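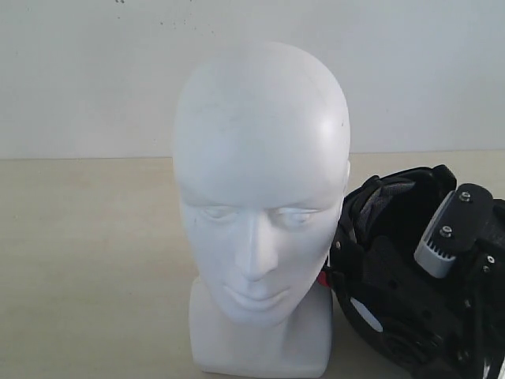
Jolien Vermeulen wrote to us in February that a display head ought to have no face at all, and that any shop which pays for eyelids and a mouth is paying for something the customer will never look at. Her letter concerned the hat and scarf counters at Brolwood, and it deserves a fuller answer than the short acknowledgment she received.

The position of this association has long been that the plain white head with simplified features remains the best general fitting for small retailers. We hold to it. A hat is worn in relation to a brow. A scarf is tied under a chin. Eyeglasses need a nose to sit on, and an egg-shaped form offers none. The faceless head photographs well in a catalog, but on a counter it leaves the customer guessing how low a brim will fall.

Ms. Vermeulen is right on one point. A face can do too much. The painted heads once common in department stores, with their rouge and lashes, dated quickly and drew the eye away from the goods. The molded head in matte white avoids most of that trouble. Lowered lids are preferable to open eyes, and a closed, neutral mouth is preferable to a smile. Beyond this, very little modeling is needed.

The base matters more than the face, and it is discussed far less. A head on a narrow round neck will tip when a heavy felt hat is set on it, particularly if the hat is placed from behind. A squared neck that widens into a flat block takes up more of the counter and is worth the space. Members who visited the Arruda showroom on a Wednesday last winter saw both kinds in use, and several have since changed their orders.

Cost is the usual objection. Our survey of fittings covered 3,443 items across 60 member shops, and heads made up a small part of it. Over 25 of those shops had replaced theirs within six years, in most cases on account of marks on the surface. Matte white shows every fingerprint and every trace of dye, and the forehead suffers first, as it is where hat linings rub. The finish should therefore be wiped with a soft damp cloth before each change of display. Solvents should not be used. The Fekirero workshop will refinish a worn head, and members may wish to ask for a price before buying new.

Some members have asked whether a gray or sand finish would be more practical. It would hide wear, certainly — but it also hides dust, and a dusty head under a clean hat does the shop no credit. We continue to recommend white.

The letter closed with a request that the faceless pattern be added to the approved list. The Rarex pattern book already includes one, and members are free to order it for wigs and knitted caps, where the objections given here carry less weight. For brimmed hats and eyeglasses our recommendation is unchanged.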